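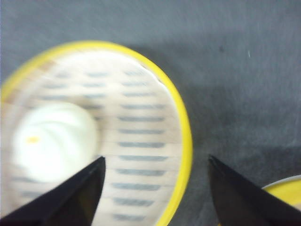 The Steamed Bun Clause

3 min read

By the time the Murno High robotics club reached the regional heats, Ambrose had been dropped twice, rewired once and named after somebody's late budgie. He was an arm, mostly. The team from Pillby had an arm too, with sponsors on it.

The task was to take one bun out of one steamer and set it down on a plate, undented, in 100 seconds. Mr. Wieczorek had read the rules aloud in the van. Sławomir Wieczorek read everything aloud, including road signs.

"It says bun," he said. "It doesn't say what kind of bun."

"Is that good?" asked Priya.

"It's a sentence in a rule book. Eat your sandwich."

Pillby went first and scored 9 out of a possible 2000, the judges having found a thumbprint-sized crater in the dough. Their coach asked to see the definition of crater.

Then Ambrose lowered his fingers, opened them wide, and stopped. Priya looked at the laptop. The laptop was installing an update from Trastix.

"How long?" whispered Mr. Wieczorek.

"Five minutes."

He folded his arms and studied the bun with enormous respect.

"Well," he said, "he hasn't dented it."

They gave him 10 for that, and Pillby lodged a protest before lunch.

Last updated: December
5 shares | 9 comments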